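Planner Update Reaches the Jostville Lab

The Software Group at Wutevex has released a new version of Flaltiva, the planning package that turns recorded two-handed demonstrations into motion plans. The main change concerns timing. Earlier versions planned each gripper separately and then joined the results, and this often left one side waiting for the other. The new version plans both sides on a shared clock.

Testing in Jostville used 60 recordings of simple tabletop work with boxes and bottles. Planning time fell by some 40 percent, and the number of plans rejected by the collision check also went down. 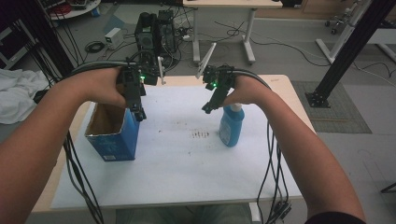
Nokuthula Kekana asked whether the shared clock would slow the planner when only one hand has work to do, as is common in the Barredo recordings. The group has added a setting for such cases – it is off by default and must be turned on for each recording.

Teams with older files should run the conversion tool before upgrading. Files converted under the previous version do not need to be converted again. Requests for access may be sent to Nabila Sqalli, and the release notes are in the shared folder.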